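Chapter 4
Storing and Caring for Household Textiles

Most of the cloth in a home spends more time put away than in use. Sheets, towels, blankets and winter clothes may sit in a cupboard for months, and the way they are stored has as much effect on their life as the way they are washed. This chapter deals with that resting time.

People have worried about stored cloth for a long time. A household inventory of 1552 from the town of Bakos lists two linen chests and notes the condition of every sheet in them, including those "eaten at the fold". The fold is still a weak point. Fibres bent sharply in one place for a long time become brittle, and cotton and linen suffer more than wool.

We begin with fibres and damp in section 4.1, then move on to moths, light and folding. Section 4.4 looks at bedding, which takes up the most room in most cupboards. A family of four may own 500 litres of it once duvets and spare pillows are counted - more than many wardrobes can hold.

Before you start, you should be able to:

tell a woven fabric from a knitted one
read a care label
explain why warm air holds more water than cold air

Key terms: crease damage, relative humidity, mildew, breathable cover

Activity 4A. Choose one shelf or drawer at home. List each textile on it, its fibre, and the month it was last used. Keep your list, as you will need it again in section 4.3.
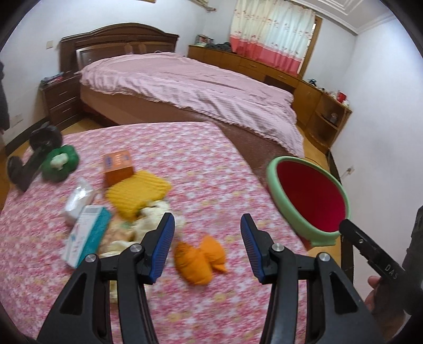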